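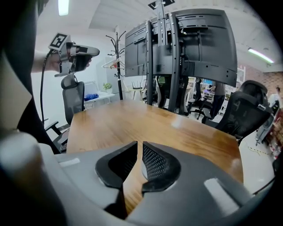

Larkell handheld gripper work: progress report to Lumever
Period covered: February

1. Summary

We collected 1,284 demonstrations at the Plorstead office this month. Of these, 231 have been withdrawn because of a tracking fault on one of the two handheld grippers. The fault has been found and the repair is done. No one was hurt. There was one cable snag, covered in section 3, which we are treating as a safety matter.

2. The tracking fault

Each operator works seated at the table with a gripper in each hand. The pose of each gripper is worked out from the printed markers fitted to it. On a Monday morning the replay on the robot arm closed its fingers well short of the object, and did so again on the next 2 runs. We stopped the arm and went back through the recordings.

The marker mount on one gripper had worked loose. It could turn slightly under load and then settle back, so it passed the check at the start of each session. The error only showed when the operator rolled the wrist. All recordings made after the last good calibration were pulled -- that is where the 231 comes from. Some of them may be usable, but we have not counted on any.

The mount has been refitted with thread lock and the gripper recalibrated. Calibration is now checked at the start, at the midday break and at the end of every session, with the wrist rolled both ways.
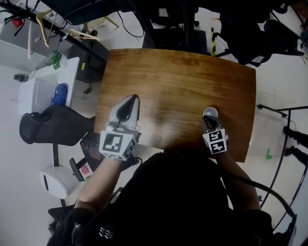

3. Cable snag

Both grippers are wired. While an operator was getting up from the table, a gripper cable caught on a chair arm and pulled the gripper out of the hand. It fell to the floor. The housing was scuffed and the connector had to be replaced, which cost us 4 days waiting on the part.

Operators now put both grippers down on the table before standing. Chairs not in use are to be moved back from the table before recording starts. We have ordered strain relief clips and will fit them when they arrive.

We also looked at the fingers while the unit was open.

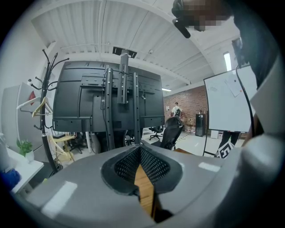

The finger pads were worn but within limits, and the spring was fine. We have kept the old connector in case Lumever wants to see it.

4. Effect on the schedule

The withdrawn recordings will be repeated in March, starting with the two-handed tasks. The Were task set, which was due to begin then, moves back until the repeats are done. We are not asking for more money. The connector and the clips come out of the existing parts budget.

5. Still open

Replay on the arm stays at reduced speed until the repeated recordings have been checked. We would like Lumever's agreement to the new start for the Were set before we book operators.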